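Sun 30 June

Sorted the offcut blocks this morning before Wael needed the bench. Wiped the metal bin first and left the rear slope alone – the pale coating is worn through to the gray along the bottom and rubbing only makes it worse.

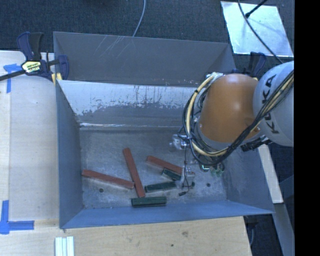
Bin with the long red blocks and the shorter green ones, from above.

The two holes in the floor still need plugs. Measured one set of blocks, 98 g for the lot on the Trindade scale, almost 2 g under the last batch. Wael El Fassi wants them labeled before they go over to Dellomura.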